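Lists > Home Media > Suseo Users > Threads
Last updated: June

Re: Suseo 5 and subtitles on the bedroom TV

Hi Misaki, hi everyone,

Misaki Onishi wrote:
> Since I moved to Suseo 5 my subtitles show up fine in the living room
> but never on the little Pedell box in the bedroom. Same server, same
> files. Do I have to convert the whole library? It's 1900 episodes and
> I'd really like not to.

Please don't convert anything yet! I had the same thing last month and lost a whole evening to it before I found the setting. The Pedell app keeps its own subtitle choice for each profile, and the update flips it back to "forced only." So the files are fine, the server is fine, and the box is just doing what it was told (by somebody who wasn't me).

Go to Profile, then Playback, then scroll way down past the audio stuff to Text Tracks and pick "Always." Then close the app all the way – backing out to the home screen doesn't count – and open it again. Mine picked up the Japanese and English tracks right after that.
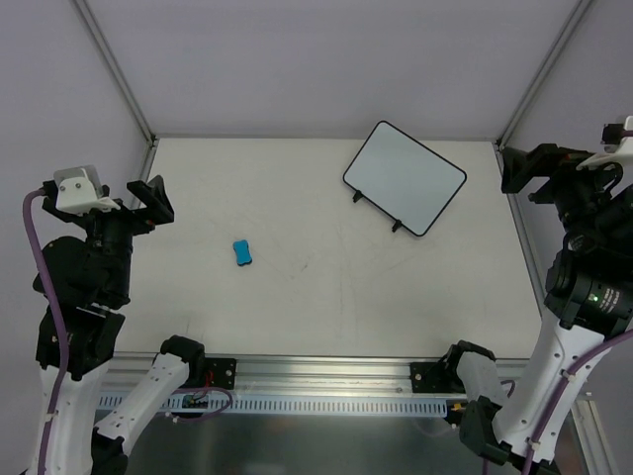
Blue sponge and blank whiteboard on the white table, between the two arms.

If you still get nothing, look at what kind of subtitles they are. The plain text ones play everywhere, but the picture-based ones from old discs make the server redraw the video, and my poor Vidard goes to 100 percent on one stream and starts to stutter. Two streams and you can forget it. For those I pulled out the text with the Takeda plugin and saved it next to the episode with the same file name. It gets song lyrics wrong now and then but I can live with that.

Oh, and the remote quality setting! Mine was stuck at 2 Mbps after the update even at home, so everything looked like soup. It's under Network on the same Playback page, so check it while you're in there.

Does anyone know if the watch history is supposed to carry over between profiles now? Mine did for shows but all the movies came up as unwatched, and I'd love to fix that before my sister starts asking.

Let me know how it goes,
Itsuki Kamata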